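Gripper notebook, bench 2, Gollville
March, started 9:40

Finger swap is done on both arms and I'm kind of thrilled with it. Recap for anyone picking this up cold: the old fingers were the blunt ones from the Fleltetti kit, fine for boxes and hopeless for anything flat or floppy. The new set is the open-frame triangular tip we drew up with Kárason over the winter. Same mounting holes, same motor, so the swap took less time than finding the right hex key.

Plan for today was the school bag task, both arms, old controller gains first and then Hülya's new ones. Items are the backpack and the marker pack. Hülya Keskin picked them and I complained at the time, but she was right, they're a nasty pair. The pack is slick and wants to skate away, the bag has no shape you can count on.

Gripper current limit is at 534 on both sides, to keep the comparison fair. I know the right arm likes it higher. Leave it alone for now please!

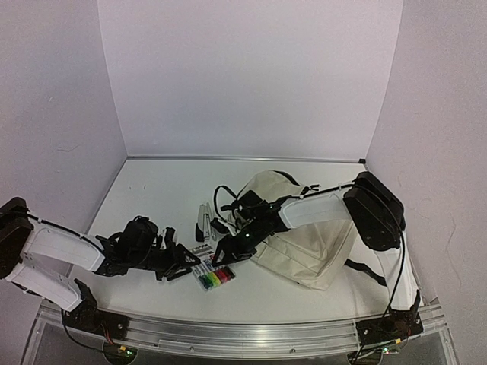 Both arms in at the marker pack, new fingers, backpack at right.

Notes on the pack. With the blunt fingers the approach had to be nearly perfect or the tip pushed the whole thing across the table. The triangular tip flexes a little and gets under the plastic, and when it misses it misses gently. I ran it from the left, from the right, then with both closing in together. Both together is the best by a mile. The left one steadies, the right one comes down over the top end, and the handoff feels relaxed in a way it never did with the old set. Teleop felt good too, I stopped staring at my own hands after a few minutes.

One thing to watch: with the grippers this close, the wrist housings get near each other before the fingers do. I heard one click that I didn't like. Put a soft stop in the planner at 100 mm between wrist centers and didn't hear it again. Hülya thinks that's too generous and she may be right, but I'd like to keep the wrists.

11:15, controller. Old gains first. Stiff, quick, a little buzz at the end of travel when the forearm is stretched out. Then the new gains: the buzz is gone on the left and much smaller on the right. I love this. Logging at 2000 Hz while we tune, then dropping back, or the disk will fill up again like it did at Lolavbridge. Log for the good run is number 2630, saved under both our initials.

After coffee, wrist cameras. I wanted to know if the close-up view is good enough to work from with the overhead feed turned off. For the markers, yes, easy. For the bag I wasn't sure, cream fabric on a white table sounded like a bad joke for auto exposure.

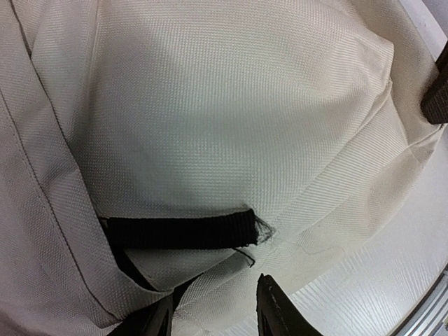
It's better than I expected – a lot better. At close range the twill shows up clearly and so does the stitching along the flap, so there's plenty of texture for the tracker to hang on to. The black webbing against the cream is the obvious target. The frayed end is more of a puzzle, the loose threads are thin and I don't trust the edge detector to know where strap stops and fluff begins. Suggest we aim for a point further back on the webbing and ignore the last bit. Shading in the folds is also useful, you can tell which layer is on top without any depth data at all.

Downside of getting this close is that the bag is nearly all you get. A strip of table and a bit of rail in the corner, and that's it for knowing where you are. So wrist view for the last part of the approach, overhead for everything before. I tried switching by hand with the foot pedal and it's surprisingly natural. Would be nice to have it switch on distance.

Fingertips show at the bottom of the view, and I'd like to keep it that way. Someone suggested tilting the camera up to get more of the object, but seeing the tips on either side of a fold is what makes it possible to pinch one layer and leave the other alone.

To do
- ask Kárason for a second set with the softer pad
- right arm, residual buzz, try damping before touching stiffness
- distance switch for the camera views
- repeat the bag with the old fingers, same gains, so the comparison is complete
- Hülya to look at the 100 mm stop

Stopped at 4:30, power off on both arms, pedal is back in the drawer.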